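Product Review: Bavwood Slotted Upright Rack, Light Gray 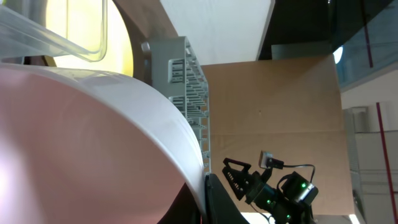
The Bavwood rack in place beside a large pale basin.

The Bavwood rack was reviewed at the Stotham household testing room as part of the Morgan storage program. It is a plastic organizer of ribbed, slotted construction, intended to stand upright in kitchens and utility areas.

The rack was in daily use for 19 days. Assembly was not required. Reviewers noted that the vented openings, arranged in an upper and a lower group, make the item simple to rinse under a tap. The comb-like teeth along one edge are less convenient – food residue collects between them, and a small brush is needed to remove it.

Stability was acceptable on a level counter. With a load of 500 grams the rack remained upright in each of 7 trials, although it moved slightly when neighboring items were lifted away. A wider foot would be welcome in a future version.

The light gray finish showed no staining. Replacement pegs are sold separately by Evis.

Rating: 7 out of 10. Recommended for small kitchens.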